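Last updated in March

Kitchen and workshop tips: what I brought home from the Drovard open day

Those of you who have read this page for a while know that I come here mostly to talk about drawers, drains and the right way to store a whisk. So it may surprise you that I spent a whole Tuesday afternoon at the Drovard workshop looking at robots! A neighbor had a spare ticket, the coffee was free, and I do like to see how other people set up their tables. I came home with a notebook full of tips, and hardly any of them need a robot.

Drovard builds small arms that sit on a tabletop and pick things up and put them down again. They call the little one Skudeck, and there were 13 of us squeezed in to see it. The job they had given it was one any four-year-old would enjoy, dropping small things into a paper cup, and I will tell you I stood there much longer than I meant to. You find yourself leaning in and holding your breath, the way you do when somebody else is threading a needle.

The first thing I wrote down was how little they keep out at one time. The young woman running the table told us that when she started, she laid out everything she might want over the whole afternoon, and spent half of it moving things out of the way. Now she puts out what the next job calls for and leaves the rest in a bin on the floor. I tried this with my Sunday baking and it made a real difference. I used to have the flour, the sugar, three bowls and the mixer all elbowing each other before I had even cracked an egg.

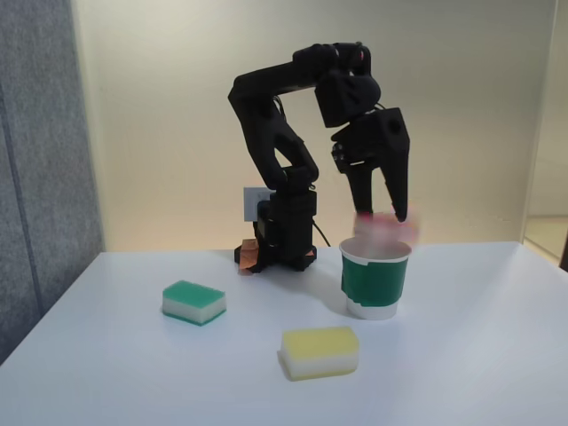
The second tip has to do with tape, and I am a little embarrassed that I needed to hear it. They use a lot of colored tape over there, on cups and bins and shelf edges, so that a thing can be told apart from across the room. At home I had been writing tiny labels in pencil and then hunting for my glasses. Now the baking shelf has a green strip, the lunch things have yellow, and my husband has put away the measuring cups correctly for 17 days running – a household record. Wipe the surface with a little rubbing alcohol first and let it dry, or the ends will curl up on you.

Sponges came up too, and you can imagine I perked right up. They like them for practice because they are light, they squash a bit and they don't roll off anywhere. A lady beside me asked whether the color of a kitchen sponge means anything, and we had quite a talk about it. It depends on the maker, so read the wrapper, but at my house green is for pots and yellow is for counters and that is the law. Squeeze them out well and stand them on edge overnight so the air can get at both sides. Mine last up to 5 weeks that way, though I change the pot one sooner if it starts to smell.

Then there was the matter of cords. The man at the Szűcs table (they make benches and clamps, very handsome ones) showed us how to leave a loose loop wherever a cord has to bend or move, and to fasten it on either side of the loop. Pull a cord tight around a corner and it will wear right there. I went home and looked behind my toaster and I was not proud of what I found.

Brenden, the bench company across the hall, had a drawing for a set of drawer dividers and I did not win it. They had 2,654 slips in the drum, so I can't say I am shocked. I did buy a short set at the door, and they fit my utensil drawer with a finger's width to spare, which I have filled with a folded dish towel until I think of something better.

If you go to the next one, wear flat shoes and eat lunch first. There is coffee but the cookies were gone by two o'clock, and the parking is on the far side of the building.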